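Small Imports & Oddballs > Trucks and Vans > Flarnari Pinwood US launch, again

**tallgear_ohio**
December 23, 2024

So the Flarnari dealer letter went out and the Pinwood pickup has slipped again. First it was June, then "late in the model year," and now the letter says "when certification allows." I put down a refundable deposit through Lorusis Motors two years ago and I'd like to know if anybody else on the list has heard anything more useful than that. My salesman has moved on to selling pontoon boats. He seems happier.

For those just joining: small diesel pickup, body on frame, manual box, crank windows on the base trim. Basically everything the people on this board say they want and then don't buy.

**mudflap_mike**

Got the same letter. Mine was addressed to "Valued Retail Partner" and I drive a school bus, so I think the mailing list has issues.

The holdup is emissions, same as ever. The diesel that works fine everywhere else needs a different aftertreatment setup to pass here, and the tank for it has to go where the spare tire is. So now they need somewhere to put the spare tire. You can see how a company loses a year or two that way.

**rustbeltruth**

It isn't emissions. It's the distributor. Lorusis wants exclusive rights in the whole country and Flarnari wants to sell direct, and each of them is waiting for the other one to get bored. My brother-in-law was going to open a store for them. He built the showroom and everything. It's a very nice place to stand.

**mudflap_mike**

It can be both.

**rustbeltruth**

It can be, but it isn't.

**pebble_and_pine**

I still want one in the green. There was a color chart in the first brochure, back when there were brochures, and they had a flat, grayish sort of mint that no other truck comes in. I've been holding things up to my memory of it ever since. This is the nearest I've gotten.

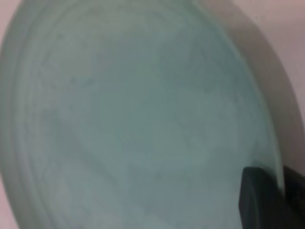
Closest match so far to the launch green. It's a plate.

My husband says you don't choose a work truck by the color. He chose his by the cupholders, so I don't take that too seriously.

**tallgear_ohio**

That's pretty close, from what I remember. The brochure one had a little more gray. Bad news though, the green was only ever shown on the top trim, and the letter doesn't mention the top trim at all. I think we're down to white and a darker white.

**cee_wagon**

Can I ask a dumb question? Why not buy a used domestic midsize and be done with it? You could have been driving it this whole time.

**mudflap_mike**

Not dumb. I looked. Around me they want close to new money for one with a tailgate that doesn't latch. At some point a truck that doesn't exist starts to look like good value – no rust, no miles, no previous owner who smoked.

**rustbeltruth**

Before anyone mails Lorusis another check, remember the Ccori van. Same people, different sign on the building. They took deposits, showed one at an auto show with the doors locked, and then sent everyone a keychain. I have the keychain. It's held up better than I expected.

**tallgear_ohio**

The Ccori was a different situation. They had a plant lined up and the plant fell through. And they refunded everybody.

**rustbeltruth**

They refunded everybody who still had the paperwork. I'd moved twice by then.

**pebble_and_pine**

My paperwork is in the kitchen drawer with the takeout menus, and I checked this morning, it's there. My form says refundable within 10 business days of written request. Does anyone's say different? I've heard the early ones had other wording.
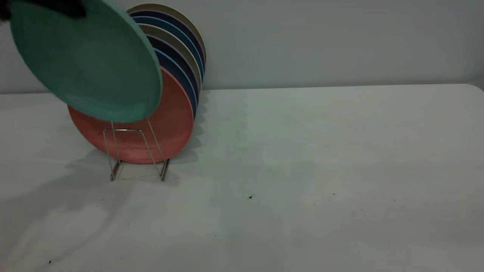 Anyway, what I wanted to say about the deposit is that I haven't asked for mine back, and I'm not sure why. It's not a lot of money. I think I just like being on a list for something. If I pull out, the truck shows up the next week, and then I'm the woman who quit.

**mudflap_mike**

That's exactly how they get you. It's how they got me too.

My form says 10 business days as well. It also says "subject to availability," and I'd love to know if that means the truck or the refund.

**cee_wagon**

I read this whole thread and I think I want one now. How do you get on the list?

**rustbeltruth**

Don't.

**tallgear_ohio**

There's a form on the Lorusis site, under "Future Products." You have to scroll past the riding mowers. Take a screenshot of the confirmation page, the email never comes.

If anybody gets an answer about the spare tire, please post it. I called the customer line and was told the Pinwood will have "a tire solution." I asked if that meant a spare and she said she could only read me what was on the card.

8 people are watching this thread | 2 shares

Contact us | Forum rules | Back to top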